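Flareo's hand-held gripper kit goes on loan in Udbridge

Small workshops can now borrow the tool used to teach robots how to handle cloth

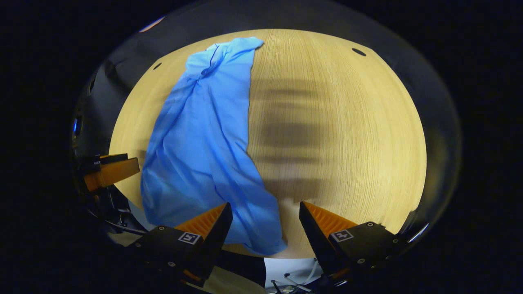
Can you use the kit if you don't own a robot? It is made for exactly that: you hold the gripper in your own hand, do the job the way you want it done, and the recording can be used later to train whatever arm you end up buying or hiring.

Flareo opened its loan service in Udbridge in February, and the first kits are already out with local firms. The idea is a lovely one. A business that folds, sorts or packs soft things all day has plenty of know-how in its hands, and very little of it has ever been written down. With the kit, staff can record that know-how at their own bench, in their own light, with the cloth they really handle.

A loan costs 432 pounds and lasts 5 working days. For that you get the gripper with its camera, a set of spare finger pads, a carry case and enough storage for up to 900 short recordings. Flareo also gives each borrower a morning's training, starting at 9.30, at its unit behind the old bus depot. Parking there is tight, so the firm suggests coming by the side road.

We had a go at the open morning and it was great fun. You squeeze, the two fingers close, and within a few minutes you stop thinking about the tool and start thinking about the cloth. Thin fabric is the hard part, as anyone who has fought with a fitted sheet will know. Pick it up too near the middle and it droops on both sides - pick it up by a hem and it behaves much better. The trainers let you find this out for yourself, and then show you how to start each take with the cloth lying differently, so the recordings don't all look alike.

One of the first borrowers is Rewi, the clothing repair shop near the market, which wants help with laying garments flat before they are checked for tears. The shop managed roughly 840 recordings during its loan, a good many of them made in the quiet hour before opening. Some were thrown out afterwards. A few had been stopped too early, and in one batch the same blue top had been placed at the same angle every single time. Flareo's staff go through the lot with you at the end of the week and mark what is worth keeping, and Rewi told us that this review was the most useful part of the whole loan.

The recordings belong to the borrower. Flareo hands them back on a drive and deletes its own copy after the review, unless you tick the box to share them. Turning them into something a robot can use is a separate job, and here the service is a bit thin at the moment. Flareo will prepare the files, but the training itself goes to Statico, a software firm that charges by the task and gives its prices only on request. We would like to see a plain price list before recommending the full package to a very small business.

There are a few other niggles. The gripper is comfortable for half an hour or so, after which the wrist begins to complain, and left-handed users will find the trigger a little awkward. The printed guide is short and friendly, though the page on charging describes an older battery and needs updating. It would also be nice to have a second set of pads with a softer grip for knitwear, and Flareo says it is looking at one.

None of that took the shine off for us. The kit is simple to pick up, the people running the service clearly enjoy showing it to others, and the loan is short enough for a workshop to try it without turning the whole place upside down. You learn a surprising amount about your own work, too. Rewi has already changed the way it stacks its incoming bags after watching its recordings back.

Loans can be booked at the Udbridge unit or by phone. Borrowers need a clear table, a mains socket and a laptop made in the past few years, and at least one person from the business must come to the training morning. Kits must be back by 4 p.m. on the last day of the loan, with the pads wiped clean and the cables in the case.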